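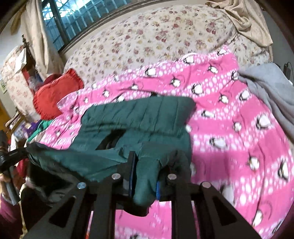 2 min read

How did you get into sports writing?
By being a terrible shortstop! I played two seasons for my high school in Wundham, hit next to nothing, and started writing up our games for the Zellstead paper instead – they paid me 15 dollars a story.

Do you still cover baseball?
Mostly softball and minor league ball now, plus a column every December on the books I liked.

Who edits you?
Shazia Yousafzai. She cuts my openings in half and she's usually right. 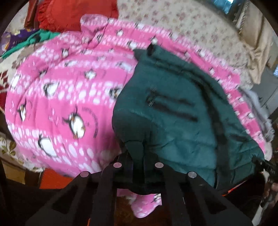 Can I pitch you a story?
Please do. Keep it under 50 words, and tell me who I should call.

Do you speak at schools?
Yes, if I can drive there and back the same day. Mornings are best – most of my games are at night.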